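Draltberg shop switches to full strip-down for old office desktops

The Hukau repair and parts shop in Draltberg has changed how it takes apart retired desktop computers. Since November, machines that used to be shredded after the drives were pulled are opened and stripped to the board, and the parts are sorted for resale or refining. The shop has taken in 400 towers under the new procedure so far, most of them from a single office clearance at Lavitz, a freight company with offices near the rail yard.

Konrad Lanz, who runs the bench, said the older procedure recovered the hard drive, the power supply and little else. The case went into mixed scrap with the board still inside. Mixed scrap sells at a low price per pound, and the buyer deducts for plastic.

The new order of work is fixed. The side panel comes off first, followed by any expansion cards. Cables are unplugged at the board end and left attached at the drive end until the cage is free. Drives are logged by serial number and go into a locked bin. Memory is pulled after that, then the heatsink, then the board itself.

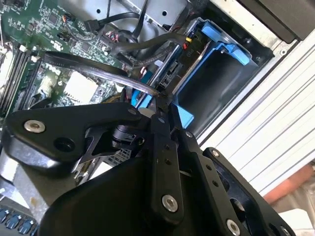 Drive cages take the most time in the whole procedure. Older office models hold the cage with screws on both sides, and the case has to be turned over to reach the second row. Newer ones use tool-free parts such as a blue plastic tab on the cage, and cables often run close to it, so the bench sheet now says to clear them before anything is pulled. Memory slots with latches at the ends are released by hand. Small headers with thin wires are gripped at the plug, never by the wires.

Boards are graded in three groups. Working boards with an intact socket are tested and kept as spares. Boards that fail the test but carry good connectors are set aside for parts. The rest are packed flat in cartons and sold to a refiner by weight. Steel from the cases is baled separately with the brackets left on.

Chenxi Zhong, who handles testing, said 124 boards from the Lavitz lot have passed and are on the shelf. Another 13 powered up but would not recognize memory in every slot. Those will be checked again after the contacts are cleaned.

"The slots are usually dirty, and the cleaning is quick," Zhong said. "If it still fails on the second test, it goes in the carton."

Tested parts are sold over the counter and listed by model number. The shop does not sell used drives. They are wiped and then punched, and the customer receives a list of serial numbers.

Lanz expects the shop to handle 3,000 machines a year once a second bench is in place. The bench has been ordered, and the wiring for it is done. Offices with more than a pallet of equipment are asked to call ahead. Single computers can be dropped off at the side door until 4 p.m.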